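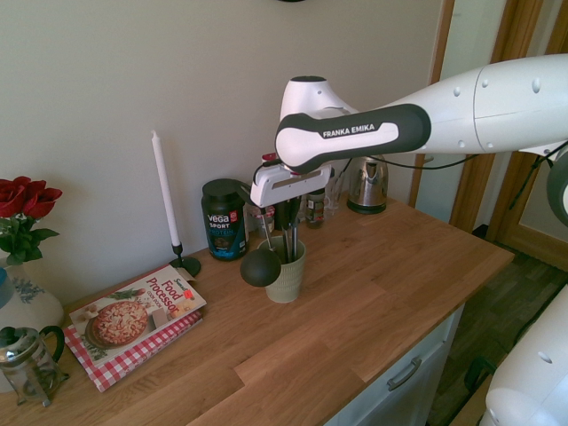
Kernura Introduces Irkley Countertop Storage Range for Small Kitchens

HELDEN, Tue 31 May: Kernura, a supplier of kitchen fittings and storage, today announced the Irkley range, a line of countertop containers and wall-side organizers intended for kitchens with limited drawer space. The range goes on sale through the company's Helden showroom and its trade catalog.

Irkley consists of 10 items in 3 groups: upright holders for utensils, shallow trays for jars and bottles, and stands for books and tablets. All items share a common base depth of 190 millimeters, so that they can be lined up along the back of a standard counter without reducing the work area in front.

The range was planned on the basis of a storage review carried out in April by the company's product office. Participating households listed the items they kept permanently on the counter and the items they put away after each use. Kettles, utensil pots, spice jars and dry goods tubs were reported as permanent in most kitchens. Cookbooks were reported as permanent in fewer homes but were the item most often moved to make room for food preparation.

"The back of the counter is working storage, and it is usually filled one item at a time," said Haf Phillips, product manager at Kernura. "We set the base depth first and then drew each container to fit it. The heights vary because ladles, jars and tubs vary."

Utensil holders in the Irkley range are supplied in two heights. The taller version is weighted at the base to resist tipping when long-handled tools lean to one side. Both versions have a removable drip insert that can be washed separately. The rims are rounded on the inner edge to limit scraping on silicone and coated tools.

Jar trays have a raised lip on three sides and an open front. The lip retains small spice jars when the tray is pulled forward, and the open front allows labels to be read without lifting the jar. A deeper tray is offered for tubs and canisters with wide lids.

Book stands fold flat and can be stored upright beside a tray. The page rest is adjustable to accept both thin paperbacks and heavier hardcover books. Non-slip feet are fitted as standard and are suitable for oiled wood, laminate and stone surfaces. Kernura recommends that oiled wood countertops be wiped dry before any item is put back in place.

Catherine Mackay, head of trade sales, said the range would be available to kitchen installers as single items and as mixed cartons. "Installers asked for pieces they could leave with the customer at handover," Mackay said. "The minimum trade order is 100 units, and any combination of items counts toward it."

Distribution outside Helden will be handled by Kwok, which already supplies Kernura shelf fittings to independent retailers. Replacement drip inserts and feet will be stocked as separate parts.

Care instructions, dimension drawings and surface compatibility tables are included in the Irkley product sheet, available from the Kernura trade desk on request.

About Kernura

Kernura designs and supplies storage products, shelf fittings and counter accessories for domestic kitchens. The company operates a showroom and parts counter in Helden.

Press contact: Haf Phillips, Product Office, Kernura, Helden
Trade contact: Catherine Mackay, Trade Sales, Kernura, Helden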